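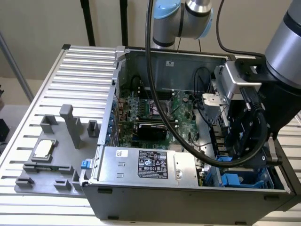
Anti-Corruption Bureau of Doãn refers Savent procurement case for prosecution

DOÃN - The Anti-Corruption Bureau has completed its inquiry into payments made by the Provincial Lands Office to Savent, a private supplier, and has sent the case to the Office of the Public Prosecutor with a request for charges.

The inquiry found that the Lands Office approved 1,296 invoices from Savent under a single records contract. Of these, 1,187 were supported by signed delivery notes. Bureau investigators also traced transfers from Savent to Primum, a consulting firm in which a senior official of the Lands Office held shares. The official had not declared those shares - a breach of the province's disclosure rules.

The Bureau has asked the court to freeze the accounts of both firms until the case is heard. The contract was suspended in February.

A separate inquiry into land leases at Zillodow remains open. The Bureau will make no comment on that matter while interviews continue.

Members of the public who hold information on either case may contact the Bureau's complaints desk in confidence.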